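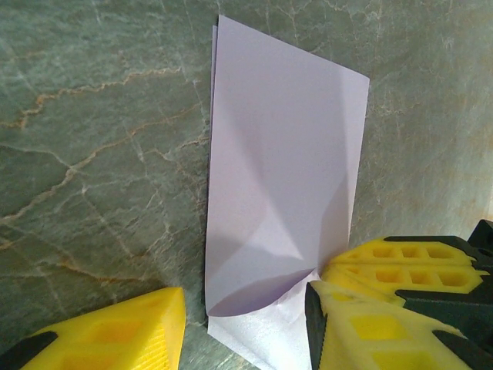 Lavender paper on the marbled table, with a curl bending down at the bottom.

I've been folding paper on and off since I was a kid, and I still get asked the same thing every time I bring a stack of sheets to a get-together: how do you make it look so crisp? The answer is mostly slow hands and decent light, plus a couple of habits I picked up from Beatriz Patrício, who ran a Friday night folding group I used to go to above the Pondano bakery. So I thought I'd write up the simple triangle fold, the one I start everybody on. It's the base for bunting, for little cone cups, for bookmark corners, and for about half the animals in any beginner's book.

What you'll need

One sheet of light coloured paper (I love a pale lavender, you can see every crease in it and it's easy on the eyes)
A smooth, hard table
Something to press with, like a bone folder or the back of a spoon
Scissors, if your paper isn't square already
Coloured pencils for later, optional but fun

A word on paper. Ordinary printer paper is fine! Mine comes in packs of 50 from Gralico, and it's a bit thinner than the stuff in the office, so it takes a fold without fighting you. Skip construction paper for now. It goes fuzzy at the fold and it'll crack if you change your mind.

Step 1: Get a square

Lay the sheet down with a short edge facing you. Lift one bottom corner and bring it over until the short edge lies right along the long side. Don't press yet, just let the paper curl over softly and check the edges. You'll have a strip left over at the top. Crease the diagonal, trim the strip off and keep it, those strips make great bookmarks.

If your sheets like to travel in pairs (mine do, they cling together like crazy in the dry air once the furnace comes on in October), run your thumb across a corner first to be sure you've only got one. Folding two at once is how you end up with a fat, wandering crease.

Step 2: Flatten and fold again

Open the square out and turn it over, then fold it back along the same diagonal so the crease has been bent both ways. It takes an extra few seconds and the fold gets so much more agreeable afterward. Match the two loose corners, pinch them together, and hold them there while your other hand smooths from the middle of the fold out toward each end.
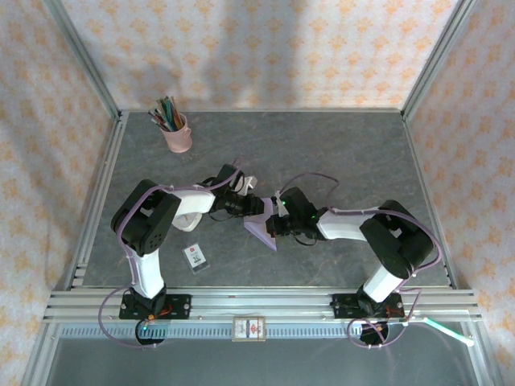

Go from the middle outward every time. If you start at one end you push all the slack along to the other, and you get that sad little pucker at the tip. I did it the wrong way for years until Beatriz reached over and moved my thumb for me.

Step 3: Sharpen the points

Now press along the fold with your spoon or bone folder, one firm stroke in each direction. Then do the points separately. I put a fingertip on the point, lean on it for a second, and slide off. A pointy triangle is a happy triangle, and a blunt one will haunt you in every fold that comes after.

Step 4: Halve it, if you like

For bunting you can stop at the big triangle. For cone cups and most animals, bring one sharp corner over to meet the other and crease down the centre. This one is fiddlier because you're working through four layers of paper by the end of it, so take your time and keep both hands on it. 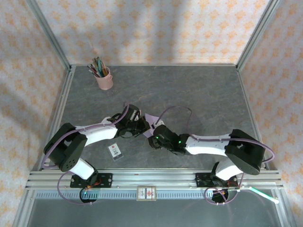 When I teach this at a table, I get people to pick the triangle up and do the last pinch in the air, one hand on each side. My friend Nuno Peixoto thinks this is madness and keeps everything flat on the tabletop, and his come out lovely too, so do whatever feels steady.

If it goes wrong

Points don't meet: your square is off. Measure two sides that touch, and trim.
Crease looks wobbly: unfold, bend it backward, start over from the middle.
Paper has gone soft: grab a new sheet and use the old one for practice.

Once you've got a little pile, colour the edges with pencil before you string them up. I like green and brown along the long side, nice and light, with the triangle still folded so the colour stays on the outside. String goes inside the fold, then a dab of glue at each end. Leave them under a heavy book overnight and hang them in the morning.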